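Sorting a pile of small stuff: bags inside bags?

Skuteo
Mar 31, 2024
I started clearing out the drawer of doom this morning and now everything lives on a fruit-print cover. Tissues, wet wipes, a spray bottle, a green box with a gold end that I have kept since December for no reason I'd defend in court. Plus the bags. I kept the MINISO one and the red Haidilao one because they were "good bags," and now the good bags need

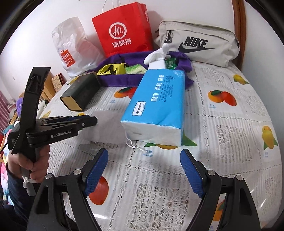
a home of their own. My plan is to put the daily things in the purple one and fold the rest flat. Does anybody have a system that lasts more than 2 weeks?

Ristero
Paper bags go flat behind a door. Plastic ones go in one plastic one. When that one is full, you have a problem and should stop shopping.

Sayce
Disagree on the paper. I had 400 folded behind a door once and the door stopped being a door. Keep 2, recycle the rest.

Skuteo
400 is a lifestyle. Anyway, progress report: pouch, packet and white box are together in the purple thing, with the gloves on top. The green one stays out, as it's too long and I'm too fond of it. The Nike bag is at the back with the other two – I'm calling that the bag department.

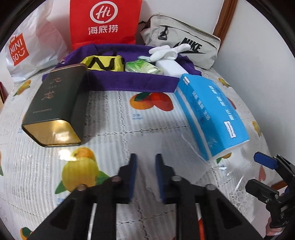 Iva thinks gloves on top is asking for trouble, and that they'll be on the floor by Tuesday. Put them in the Nike bag and zip it.

Ristero
Then you'll never see them again. Gloves on top is fine.

Sayce
Still waiting to hear which bags are leaving.

Skuteo
None so far. I'm thinking about it.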